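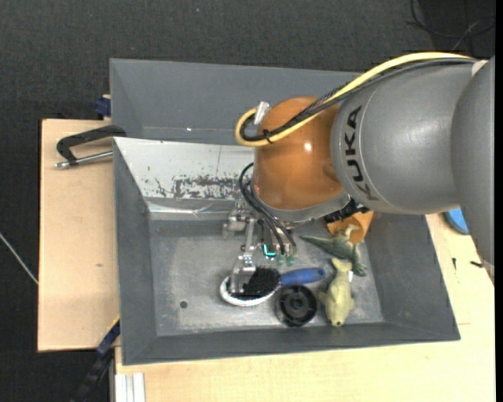

Step 3. Record the pick by remote control

By now you've cleared the bin and checked the stop button. Drive the arm over the item with the hand controller and stop while the finger is still above it. The brush is a decent first target: it has a long handle and a head that's hard to mistake for anything else. Leave the toys for later.

Go down slowly. The Minditz guide says to record at full speed so the robot "learns natural motion." I tried that in March and got 100 recordings of me overshooting. I threw them out.

Watch the cables at the wrist. If the loop starts to pull tight, back off and turn the other way. The software won't warn you, whatever the settings page suggests.

Step 4. Save or delete

Decide right after each try. If you nudged the item twice before gripping it, delete the recording. People at Astau will tell you messy tries teach recovery. Maybe, but I've yet to see a test that shows it.

Step 5. Move things and repeat

Shift the items by hand with the arm stopped. Turn the brush, tip the cup, let things overlap. Our Lirkovbridge set has 1265 saved picks, and far too many start from the same layout.

How many do you need? The sales sheet says 2000. I'd train on what you have, then try it with an item it hasn't met. If it fails there, look at your layouts before you record any more.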